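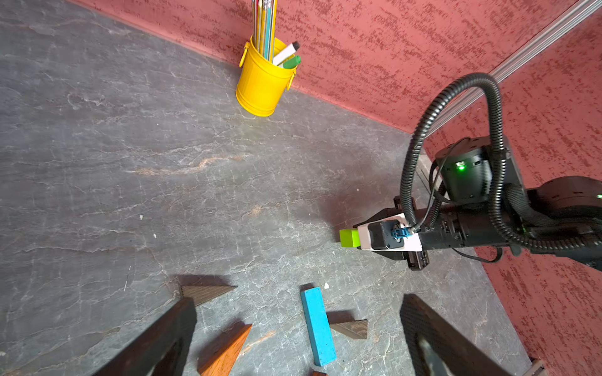

Wrist view, left arm. Right arm has the green cube.

norus_k
Teleop on two arms, block sorting. I have 100 demos and the policy still goes for the wrong block when they're this close together. Record more, or change how I drive it?

drukberg19
More. I got nothing useful under 1000.

Pushpa Joshi
I disagree. Ours worked with a lot fewer once we threw out every demo where the operator hesitated. Watch yours back first.

drukberg19
Different task though. You had one arm and no triangles.

Pushpa Joshi
Two arms since September. Same leader arms as his.

norus_k
I do stop and wiggle before closing on the brown triangles. Hard to judge the angle from the wrist view.

tbl_4
Then hand guide those and keep remote for the rest.

Pushpa Joshi
I wouldn't mix them. Your hands end up in the wrist view.

norus_k
OK, cutting the bad ones Monday.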